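Canyon road closed again, who's got news?
Posted by Yolotzin Ventura, April 2018

Prakgate side is shut at the lower gate. Flagger told me up to 9 days. I've got parts to get over to Brøndum, so I'm stuck at the bench.

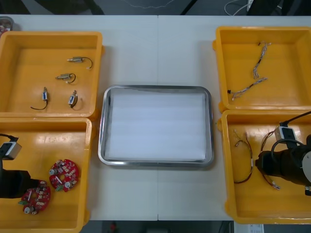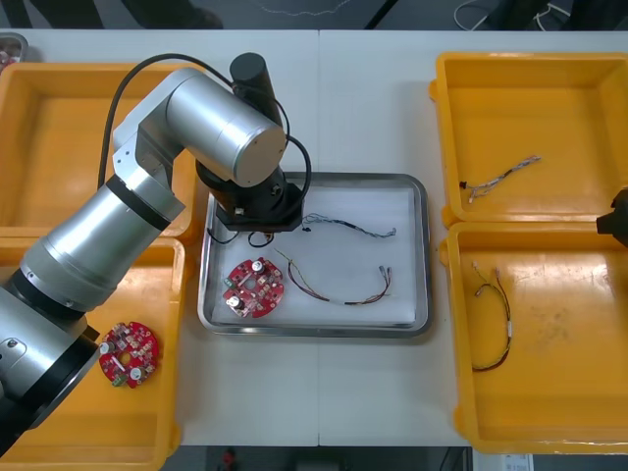
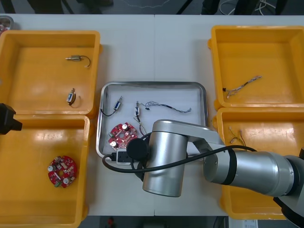
Anyway, the road. Detour over Histonell is 39 miles and it was bumper to bumper this morning! They did this last August too and told us it was a quick cleanup (it wasn't). I can sort little motors into yellow bins all week, but sooner or later they have to go over that hill.

fitus_hauler
Nine days sounds right to me. There's a boulder in the eastbound lane bigger than my cab. Let them scale the slope first.

Imre Veres
Disagree. One lane with a pilot car would do it, they managed that in August. We've got 700 people on the far side and one grocery store.

fitus_hauler
In August the slope wasn't still moving, Imre. I'll take the extra 30 minutes.

Imre Veres
30? Took me way longer than that.

Yolotzin Ventura
Same here. Leaving before sunup tomorrow, will post what I find.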